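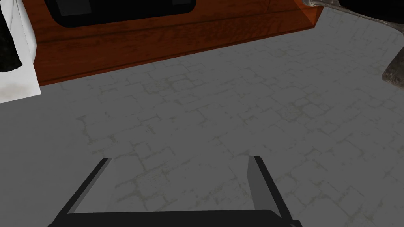

Open gripper over grey cobble-pattern floor. Computer render.

Foneo R4 Field Audio Recorder and Sender

Product code: 491
Status: in stock
Supplied by: Sturiro

The Foneo R4 is a portable recorder for radio and agency reporters who file speech from the street. It records interviews, speeches and crowd sound to two memory cards at once and sends finished clips to the newsroom over a mobile connection. It replaces the R3, which is no longer sold. R3 batteries do not fit.

Recording
Audio is stored as uncompressed WAV at 24 bits. There are two XLR inputs, each with its own gain dial and a switchable low-cut filter. A limiter can be set per input. It is off when the unit leaves us, and should be turned on before recording near loudspeakers, drums or car horns.
The pre-record buffer holds the 3 seconds before the record key is pressed. The buffer is written to the start of the clip and can be trimmed before sending.

Sending
Clips are copied to a compressed format for sending; the original stays on the card. The unit takes two SIM cards from different networks and uses whichever gives the better upload speed. If both are lost, the queue is held and sending resumes from the last completed block. Clips marked Urgent move to the head of the queue.
The R4 does not carry live two-way audio. Newsrooms that need a live line should see the Irar base unit.

Security
Both cards are encrypted. The unit locks after four wrong PIN entries and can then be opened only with the newsroom key, created at first set-up. Sturiro does not hold a copy. Location data is left out of the file header unless the desk enables it — check this setting before issuing units to staff who work with protected sources.

Power
One removable battery, with a running time of about 4 hours when recording and sending together. The unit also runs from a USB-C power bank. Changing the battery while external power is connected does not interrupt a recording.

In the box
R4 recorder
Battery and mains charger
Two memory cards
Foam windshield
Shoulder strap
Printed quick guide

Sold separately
Guerra handheld microphone
Fur windshield
Rain cover
Spare battery

Firmware
The March release corrects a fault in which clip names containing accented letters were rejected by some newsroom systems. Units showing an earlier version should be updated before first use. Settings are kept — queued clips are not, so send or delete them first.

Newsroom orders and loan units: Kátia Marinho
Technical support: Poul Riis

Page last revised May 25, 2024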